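Travel diary, Prullell, April 2025

Got in on the late bus, 16 minutes behind the timetable, which for this line is good. The driver let me off at the top of the town instead of the station because of the roadworks, so I walked down with the bag. It is steeper than the map makes it look. I passed the covered market, closed, and a pharmacy, open, and bought plasters for the heel that has been bothering me since the coast.

The guesthouse is called Naciri and is on the second street behind the harbor. Yasmine El-Sayed runs it. She took a copy of my passport, gave me two keys on a string and told me the front door sticks in damp weather and has to be lifted. Room at the back, one window, a view of a wall and part of a fig tree. Bed hard, which I like. Hot water works but takes a long time to arrive. Breakfast is from seven and she would like to know the night before if you want eggs. I said yes to eggs.

I unpacked, washed two shirts and hung them over the chair. Then I went through the leaflets from the rack downstairs. Most were for boat trips that don't start until summer. One was for a cave that is closed for repairs, and one was for a restaurant that Yasmine says shut last year. I kept the town map and the bus times and put the rest back.

Spent tonight's money as follows: bus, plasters, a cheese roll, a bottle of water. The room I will settle when I leave. Asleep before eleven, I think.

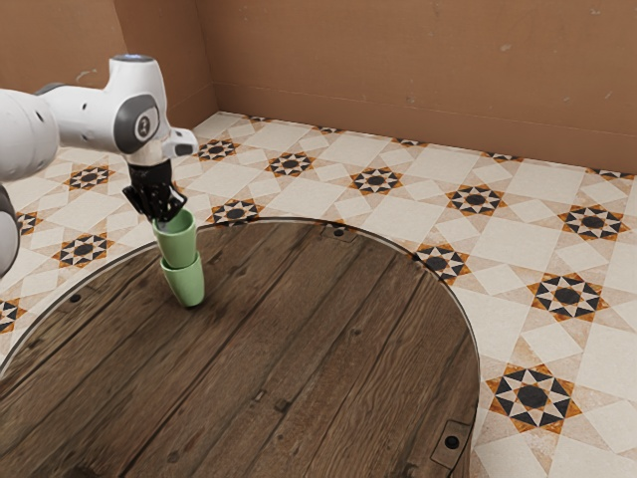
Morning, the harbor and the steps

Eggs were good. Bread from the day before, toasted. Two other guests at breakfast, a couple on bicycles who were leaving for the north and wanted to talk about tires. I gave them my spare bus timetable in case of rain.

The main thing people come to Prullell for is the lighthouse walk, so I did that first. You follow the harbor wall to the end, go past the boat sheds, and then there is a flight of steps cut into the rock. The sign at the bottom says 564 steps. I did not check it. There are benches at three of the turns and I used all of them. The handrail is missing on the upper part and they have put up rope in its place. I would not want to do it in wind.

At the top there is the lighthouse, which you can't go into, and a low stone building that used to be for the keepers and now has a small display about shipwrecks. Entry is free, with a box for coins. The labels are in two languages and the English ones have been corrected in pen by somebody. I read nearly all of them. The best part was a wall chart showing where each boat went down, with the year beside it. Most of them were in December.

I stayed up there longer than I meant to. It was clear enough to see the islands, three big ones and a lot of rocks. A school group arrived as I was leaving and I had to stand to one side on the steps while they all came past. It took a while.

Heel held up going up and was worse coming down. I changed the plaster on the last bench.

Lunch at a place on the quay with paper tablecloths. Fish soup, bread, half a carafe of white. The soup was mostly potatoes but hot and well salted. I wrote postcards while I waited for the bill, one to my sister and one to the office. Stamps are sold at the tobacco shop and not at the post office, for some reason, so that was two stops.

Afternoon, the old quarter

The tourist office has a walking tour at three. I had put my name down yesterday by phone. The guide was Catalina Painemal, who has lived here since she was a student. There were five of us. She speaks quietly, so I stayed near the front.

We began at the fountain in the main square and went uphill through the tanners' streets. I had walked down one of them last night with my bag and not noticed anything. She pointed out the iron hooks over the doors where hides were hung, and the drain down the middle of the street. Some of the houses have been bought for holiday lets and painted in colors that were never used here before. She has strong opinions about the yellow one. The town passed a rule about paint two years ago but it only covers new work.

After that we went to the Kandatier, which I had been saying wrong. The stress is at the end. It was the customs house, then a grain store, then a cinema for a time, and now the town uses the ground floor for concerts and exhibitions. The roof was being worked on and we could only see the front hall and the staircase. The floor tiles in the hall are original, blue and white, badly worn near the door. Upstairs there is supposed to be a ceiling painted with ships. I asked if it would be open later in the week and she said to try the morning after next, and to ask for the man with the keys at the side entrance.

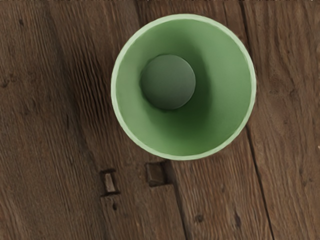
From there it was a short walk to the church. Plain outside, plain inside, one very large candlestick. The tower is open for a small fee but the ticket desk had already closed. Catalina showed us the mark on the west wall from the flood, well above my head. She said the water stayed for 16 days and that the bell was rung each morning so people on the upper floors would know the time.

The last stop was a lane called Famine. It is only a few doors long. I took it for a translation mistake on the map, but that is the name, and it comes from a bad harvest when the town gave out bread from a window halfway along. The window is still there, bricked up, with a stone shelf under it. One of the others in the group wanted to know whether people mind having it as an address. She said the post arrives, so no.

The tour ended back at the fountain a little after five. It was worth the money. She recommended the small museum by the bus station for the rope-making tools and told us not to bother with the big one unless it rains.

Evening

Back to the Naciri to rest the foot. Shirts dry. Read for an hour. The woman in the room above walks about in shoes.

I had thought of taking the evening boat around the bay but it needs a minimum number of passengers and the man at the kiosk had only me. He took my name for tomorrow. If it doesn't go I will walk out to the salt pans, which are flat, and that will suit the heel better anyway.

Dinner was at the bar two doors down. Beans with sausage, a salad, a small beer. The television was on with the sound off. The owner asked where I was staying and then told me the price I should be paying, which was a bit lower than what I am paying. I did not mention this to Yasmine.

Things to do tomorrow:
Ask about the 516 bus to the salt pans and whether it comes back after four.
Buy more plasters, the wide kind.
Rope museum, if open.
Church tower before the desk closes.
Find out about the Kandatier ceiling again.
Tell Yasmine no eggs, just bread.

Rain started a little before ten. I got up to close the window and moved my boots in from the sill.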